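The Heating and I Are Not Speaking

Every October I make the same promise, which is that the heat stays off until November. I have made it in three apartments and one rented house and I have kept it in none of them. The house in Findham was the worst. It had a boiler made by a company called Brultis, which as far as I can tell went under sometime before I learned to read, and which left behind no manual, no phone number and a dial marked with little suns.

The dial went from one sun to five suns. One sun did nothing. Two suns made a noise in the wall. Five suns brought the upstairs to the temperature of a bakery and left the kitchen alone entirely, so that you could stand on the stairs and pick a climate, like a hiker.

I bring this up because I am now in Iltevwood, in a place with a modern thermostat, and I miss the suns. The new one has an app. The app wants to know my goals. I typed in that my goal was to be warm, and it showed me a graph of my neighbors being warm for less money. I don't know which neighbors. I have started looking at them in the parking lot and wondering who is sitting at home in the dark in a hat, dragging the average down.

The first bill was $300. I'd like to say I took it well. What I did was walk around the apartment with the bill in my hand, touching the windows. They were cold, as windows are, but I touched every one of them, and then I went online and read 3000 words by a man who insulates his attic for pleasure. He has a thermal camera. He has pictures of his own ceiling in colors I associate with weather emergencies. I read it all, including the comments, where another man disagreed with him about foam.

From this I got a plan. The plan was draft stoppers (I sewed one, it looks like a sausage that has heard bad news), plastic film on the bedroom window, and clothes. Mainly clothes. My grandmother's view of heating was that it was for people who didn't own a sweater, and she'd say so to guests, while they were still in their coats.

So the sweaters came out of the closet early.
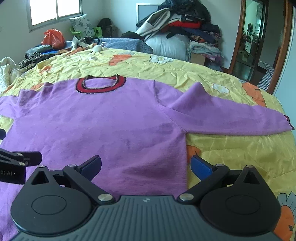
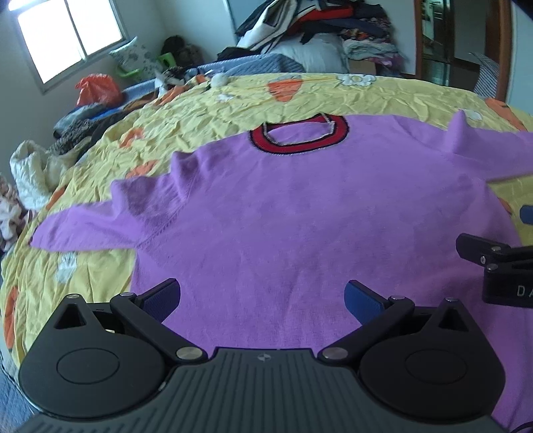
The film on the window was less of a success. You tape it around the frame and then go over it with a hair dryer until it pulls tight, and the package says this takes minutes. It did take minutes. It took all of the ones between dinner and 11 p.m., and at the end I had a window that looked like a leftover casserole. When the wind blows, it breathes. In and out, all night, a foot from my head. I have considered giving it a name, but I think that would only encourage it.

It did help, though. I'll give it that. The bedroom went from unpleasant to brisk, and brisk is a thing people pay for at lodges.

The other big discovery was soup, by which I mean I discovered that having the stove on for an hour and a half heats the kitchen for free, if you ignore the cost of running the stove, and I do. There's a grocery near me called Liao that sells bags of slightly sad root vegetables by the door at the end of the day, and I have been working through them with no system at all. Parsnips are fine. Turnips are a test of character. Something I bought in the second week was never identified, took the full hour and a half to go soft, and tasted like a pencil, but the kitchen was lovely.

I've also learned where the warm spot is. Every home has one, and it is never where the furniture goes. Mine is in the hall, outside the bathroom, where I assume a pipe runs under the floor. I stood on it in my socks for a good part of one evening, reading, leaning on the linen closet. I looked at moving a chair out there. The chair fits, but then the bathroom door doesn't open, and you have to decide what kind of person you are.

The app, meanwhile, has noticed. It sent me a leaf. A small green one, with a message saying I was doing great and had earned 500 points. I looked for what the points can be spent on. They can be spent on nothing. They are there to be had. I checked the next morning anyway to see if there were more.

I turned the heat on this morning, at 6:30. I held out for longer than I have in any previous year, which is still less than I promised, and I did it because I could not feel the hand I use for coffee. The vents made their smell, the burnt dust one, and I stood over the one in the living room with my robe open like a tent. The app took away the leaf before I'd finished my toast.

I still have the points, though. I looked.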